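Why doesn't grass mind being cut?

I was asked this one over a garden gate in Kitamholm, by somebody about as tall as the gate, and I gave a terrible answer. I said "because it's grass". That isn't an answer at all, so I went home and did some proper reading, and then I spent a long time lying on my tummy looking at a lawn through a magnifying glass. I've now got much more to say about grass than anyone wants to hear at teatime, so you're getting it instead.

First of all, think about what cutting the grass means if you're the grass. You've spent a week making a nice long leaf. Along comes a mower and chops most of it off. If you did that to a young tomato plant – chopped it right down low, every week, all summer – you'd have a dead tomato plant. Do it to a lawn and you've got a lawn.

The secret is where the growing happens.

Lots of plants do much of their growing at the tips. There's a tiny, busy bit at the very top of each shoot, where new parts are made, so the newest bits are up high and the oldest bits are down low. Snip off the top and you've snipped off the bit that was doing the work. Many plants can get going again from a bud lower down, but it takes them a while and some of them never manage it.

A blade of grass does things the other way up. Its growing part is down at the bottom, close to the soil, and the blade gets pushed up from there, a bit like toothpaste coming out of a tube. That means the tip of the blade is the oldest part of it. When the mower goes over, it takes off the old end, and the growing part is safely tucked away underneath, carrying on as if nothing has happened.

Your hair works in a similar way, by the way. It grows from the roots in your skin, and the ends are the oldest part. The hairdresser only ever cuts off old hair. (Hair isn't alive, though, and a blade of grass is, so don't take that one too far.)

If you'd like to see this for yourself, there's a very easy way. Find a patch of grass that you're allowed to fiddle with. Choose one blade and put a dot on it with a felt-tip, low down, near the ground. Put a lolly stick next to it so you can find it again, or you never will. Come back in a few days and see how far up the dot has moved. I tried it with a purple pen, and then it rained and I had to start again with a permanent marker.

So what's the part at the bottom called? Gardeners call it the crown, which I think is a very grand name for something so small. It's a short, pale, squashed-up bit of stem right at the level of the soil. New leaves come up from it and roots go down from it. If you kill the crown, that little plant is finished. If you keep the crown safe it can put up with all sorts of trouble: cutting, nibbling, football, picnics, a paddling pool (for a day or two), your uncle's deckchair.

Nibbling is the important one. There weren't any lawnmowers when grasses first appeared, but there were plenty of animals with big appetites. Horses, sheep, cows, geese, rabbits, antelopes and kangaroos all eat grass, and so do a great many grasshoppers. A plant that can lose its top and grow again is going to do very well in a field full of sheep. In fact the sheep do the grass a favour, as they also munch the taller plants that would have shaded it. We do the same thing every time we mow. Little trees try to start growing in lawns all the time, but they hardly ever get anywhere.

Grass does fight back a bit. Pull a blade gently between your fingers one way, then the other way. (Gently! Some kinds can give you a nasty cut, a lot like a paper cut.) You may find it's smooth in one direction and rough in the other. Many grasses have tiny hard teeth along their edges, and lots of them have little specks inside made of silica, the same stuff that most sand is made of. Imagine if every mouthful of salad had sand in it. Horses have extra-tall teeth which keep on pushing up out of their gums for years, to make up for all that wearing down.

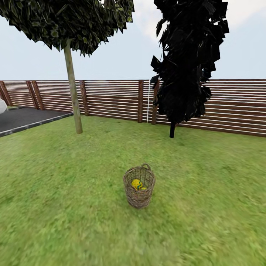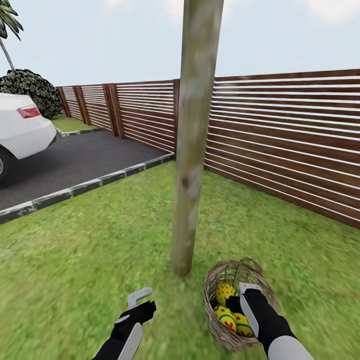 Kitamholm, Wednesday, May 18, 2022

More grass! I had so many questions after the first half that I've carried on, and I'll try to get through the good ones.

Why is it green?

There's a green stuff in the leaves called chlorophyll (say it "KLOR-oh-fill"). Its job is to catch light. The plant uses the light, along with water from the soil and a gas called carbon dioxide from the air, to make sugar. So every blade of grass is making its own lunch, all day long, standing perfectly still. I do envy it sometimes.

Chlorophyll soaks up the red and blue parts of sunlight very well. It isn't so good at soaking up the green part, and more of that bounces back to your eyes, so green is what you see. It's also what gets on your knees when you slide. A grass stain is mostly chlorophyll mixed up with other juices from the squashed leaves, and it sticks to cotton really well, which is why grown-ups make that noise when they see your school trousers.

What about the yellow patches?

If you leave something flat on the grass for long enough, you'll find a pale yellow shape when you pick it up. I did this with a tray I'd forgotten about and got a perfect tray-shaped patch. Without light the grass can't keep itself topped up with chlorophyll, so the green fades away. Put the tray somewhere else and, as long as the crowns are still alive, the green comes back. You can do it on purpose with a bit of old board cut into the first letter of your name. Ask first. Really do ask first.

A whole lawn can go straw-coloured in a dry August too, and people often think it's died. Usually it's gone to sleep. The leaves dry up and the crown sits tight, waiting for rain.

What's that smell?

I love the smell of cut grass, and lots of people say the same. It comes from chemicals that leak into the air when the leaves are torn. They're made very fast, within moments of the damage, and some of them seem to help the plant deal with its wounds. Some can bring in insects that eat the insects that eat the plant! Scientists are still working out how much of this is a plant "calling for help" and how much is just a leaky leaf. I'd be careful about saying the grass is screaming, as a comic I read once did. Grass has no brain and no nerves.

Is it all one plant?

No, a lawn is a crowd. It's thousands and thousands of little plants standing shoulder to shoulder, and there's often more than one kind in there. Some kinds grow in tufts. Others send out stems sideways, either along the top of the soil or underneath it, and pop up as a new shoot further along. That's how a bald spot under a swing can fill itself in if you leave the swing alone for a bit, although I've never met anyone who could.

Grass counts as a flowering plant as well, and this surprised me more than anything. Stop mowing a patch and in early summer you'll probably see the flowers come up on tall stalks. They haven't got bright petals. Petals are mostly there to catch the attention of bees and other visitors, and grass doesn't need visitors, because it lets the wind carry its pollen. If you get hay fever, I'm sorry to say you've met some of that pollen already.

Have I ever eaten grass?

Yes, and probably today! Wheat is a grass. So are rice, oats, barley, rye and maize (the plant sweetcorn comes from). Sugar cane is a giant grass. If you had toast for breakfast and popcorn at the cinema then you had grass both times. We mainly eat the seeds, though. Our tummies are no good at breaking down the leaves. A cow manages it with an enormous stomach in four parts, full of helpful microbes, and by bringing its food back up for a second chew.

Bamboo is a grass too, and some kinds can grow taller than a house.

Something to try

If you haven't got a garden, you can grow a lawn in a yoghurt pot. You'll need:

a clean yoghurt pot with a few small holes in the bottom (get a grown-up to make them)
some compost
a pinch of grass seed
a saucer

Fill the pot nearly to the top with compost and wet it. Sprinkle the seed over, press it down with your fingers and stand the pot on the saucer by a window. Keep it damp but don't let it turn into soup. Mine took 8 days to show anything, and then there was a sort of green fuzz, and by the weekend it looked like a hedgehog. When the blades are as long as your little finger, give them a haircut with safety scissors, and watch what they do next. Wash your hands afterwards.

You could have two pots and cut one every week and leave the other alone. Draw them both each time you cut. I'm doing this one myself at the moment on the kitchen windowsill, and the uncut one has started to flop over the side and get in the washing-up.

Next time I'm going to do moss, as three different people have asked me whether it's a kind of grass. It isn't, and it hasn't got proper roots either.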